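Questions fréquentes sur nos critiques de romans historiques

Mise à jour : 9 février 2024

Les mêmes questions reviennent dans le courrier de la rubrique, souvent posées par des gens qui viennent d'acheter un roman sur la foi d'un bandeau rouge et qui le regrettent. Nous y répondons ici une fois, dans le désordre où elles arrivent. Les réponses sont signées quand elles n'engagent qu'une personne.

Comment choisissez-vous les livres ?

Nous les achetons ou nous les empruntons. Les éditeurs nous en envoient aussi, et nous en lisons une partie. Un roman reçu gratuitement est signalé par la mention « service de presse » en tête d'article. Je doute que cette mention suffise à rendre un critique indépendant, mais elle vous permet au moins de nous relire avec méfiance.

Acceptez-vous de l'argent pour parler d'un titre ?

Non. On nous l'a proposé, généralement sous le nom de « partenariat éditorial ». Nous n'avons toujours pas compris ce que l'expression recouvre d'autre qu'une publicité.

« Inspiré de faits réels », est-ce une garantie ?

Cela ne garantit rien du tout. La formule peut vouloir dire que l'auteur a passé des années dans les archives, ou qu'il a lu une notice en ligne sur un naufrage. Regardez la note de fin d'ouvrage. Si elle dit précisément ce qui a été inventé (un personnage, une lettre, un procès avancé de deux ans), c'est bon signe. Si elle remercie surtout un chat et un agent littéraire, prenez le reste pour de la fiction pure, ce qui peut d'ailleurs donner un bon livre.

Pourquoi avoir été si durs avec « Les Salines de Morais » ?

La question nous est posée par Albertina Mota, et par beaucoup d'autres après elle. Le roman se lit vite, les chapitres de tempête sont réussis, nous l'avons écrit. Mais l'héroïne, fille de saunier, raisonne du début à la fin comme une lectrice d'aujourd'hui. Elle ne croit à rien de ce que croit son village, elle n'a peur d'aucun péché et tout le monde finit par lui donner raison. On veut bien d'une rebelle. Encore faudrait-il qu'elle se rebelle avec les idées de son siècle, et qu'elle se trompe de temps en temps.

Et la trilogie Warthorpe ? La presse l'adore.

La presse a adoré le premier tome, ce qui est autre chose. Les deux suivants ont bénéficié du même enthousiasme, parfois dans des phrases étrangement proches. Notre avis n'a pas bougé : un premier volume solide, avec un vrai sens de la vie à bord et des officiers qui s'ennuient, puis un deuxième qui répète la même désertion dans un autre port. Fung-ping Kwok défend le troisième. Je lui laisse la responsabilité de cette opinion, publiée sous sa signature.
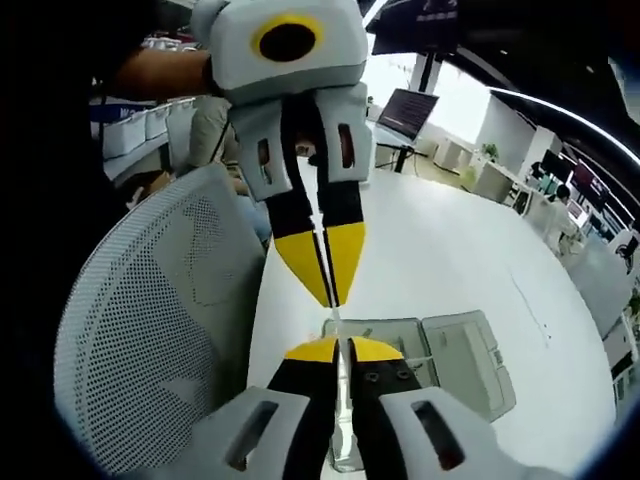

Temps de lecture : 5 minutes

Un roman historique doit-il être exact ?

Il doit surtout savoir où il triche. Un bouton d'uniforme mal placé ne nous gêne guère, et les lecteurs qui écrivent pour le signaler sont de toute façon plus compétents que nous. En revanche, quand toute l'intrigue repose sur une lettre qui traverse l'Atlantique en quatre jours sous Louis XV, il y a un problème, et il ne relève pas de l'érudition.

Pourquoi ne donnez-vous pas d'étoiles ?

Nous en avons donné. La quasi-totalité des livres finissait avec quatre étoiles sur cinq, y compris ceux que personne à la rédaction ne comptait rouvrir. Siu-fong Ng a proposé des demi-étoiles, ce qui a aggravé le mal. La notation a été supprimée au mois d'août et ne reviendra pas.

Lisez-vous les livres jusqu'au bout ?

Presque toujours. Quand nous abandonnons, la page est indiquée. L'intégrale du cycle de Laturlow, par exemple, compte 2363 pages, et Po-yen Chung s'est arrêté à la page 220 du deuxième volume. L'article le dit dès la première ligne. Des lecteurs nous assurent que « ça décolle ensuite ». C'est possible. On le dit de beaucoup de cycles, et il m'est arrivé d'attendre longtemps.

Que pensez-vous des phrases de couverture, du type « magistral » ou « impossible à lâcher » ?

Qu'elles sont écrites vite, et quelquefois par un confrère de la même maison. Nous demandons aux éditeurs de ne pas extraire un adjectif isolé de nos articles. Le résultat est inégal. Un « d'une ambition remarquable, hélas » a perdu son dernier mot en quatrième de couverture de « La Veuve Grovasetti », et le livre a été réimprimé tel quel.

Par où commencer quand on n'a jamais lu de roman historique ?

Par une période qui vous intéresse déjà. Les listes d'incontournables, y compris les nôtres, reflètent surtout ce que leurs auteurs ont lu à vingt ans. Prenez un livre court. Si au bout de 30 pages les personnages s'expliquent encore entre eux des choses qu'ils savent tous (« comme tu ne l'ignores pas, mon frère, notre roi est mort au printemps »), changez de livre sans remords.

Les traductions sont-elles fiables ?

Cela dépend des traducteurs, et aussi des délais qu'on leur impose. Le vocabulaire maritime souffre beaucoup : on a vu des vergues devenir des mâts et des lieutenants monter en grade entre deux chapitres. Quand l'un de nous lit la langue d'origine, il compare quelques passages et le précise. Sinon nous jugeons le texte français, sans prétendre savoir à qui reviennent ses lourdeurs. Le nom du traducteur figure dans chaque fiche ; s'il manque, écrivez-nous.

Puis-je vous envoyer mon manuscrit ?

Non, nous ne lisons que des ouvrages parus. L'autoédition est acceptée dans les mêmes conditions que le reste, c'est-à-dire sans promesse d'article et sans promesse de bienveillance. Inutile de joindre les avis de vos premiers lecteurs.

Avez-vous déjà changé d'avis sur un livre ?

Oui. Kwok-wai Yau a repris entièrement sa critique du « Greffier de Nantes » après une seconde lecture, et la première version reste en ligne sous la nouvelle. Il trouvait le narrateur froid. Il le trouve désormais menteur, et cela change tout au procès du dernier tiers. Nous préférons garder les deux textes, même si le premier l'agace.

Pourquoi mon commentaire a-t-il disparu ?

Il révélait sans doute la fin. Les insultes adressées à la rédaction sont conservées quand elles contiennent un argument. Celles qui visent un autre lecteur sont retirées. Pour un commentaire effacé à tort, servez-vous du formulaire de contact en indiquant le titre du livre. Les messages qui commencent par « vous n'avez rien compris » sont lus également, il nous arrive même d'y répondre.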